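Setting up a workbench for small parts storage

Applies to benches between 900 mm and 1500 mm wide. Revised May 2026 by Yeison Ríos.

1. Fix the bench height

Measure from the floor to your bent elbow while standing in the shoes you normally work in. For fine work, set the surface slightly above that height. For sawing or filing, set it lower. Adjustable feet should be wound in fully before measuring, then wound out to level the top.

2. Divide the surface

Mark the bench top with masking tape before buying any trays. Keep a clear working zone 400 mm deep along the front edge. Storage goes behind it, with the tallest containers at the back.

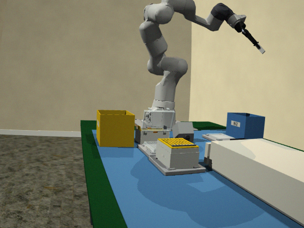

Items used every day belong within forearm reach. Anything used less than once a week should come off the bench and go into a drawer. Leave power outlets accessible, and route cords down the rear edge with adhesive clips.

3. Fit the mat

Cut the mat with a sharp utility knife against a steel rule, making several light passes. Let a rolled mat lie flat overnight before trimming to its final size. Rubber mats can discolour varnished timber, so test an offcut first. 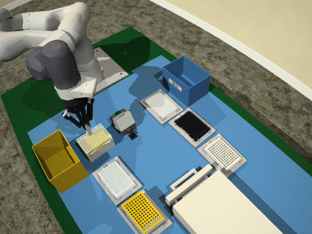
Fasten the corners with double-sided tape if the mat creeps. Do not glue it down, as it will need to be lifted for cleaning.

4. Label and sort

Use one label format throughout: part name, size, then thread or colour. Cilleck drawer inserts take a 6 mm label strip; the older Quintero units need the strip trimmed by 2 mm. Sort fasteners by diameter first and length second.

5. Check after a fortnight

Note which containers have stayed closed and move them to the back row. Re-tape the front zone if parts have drifted into it. When the layout has settled, remove the tape and clean off any residue with methylated spirits.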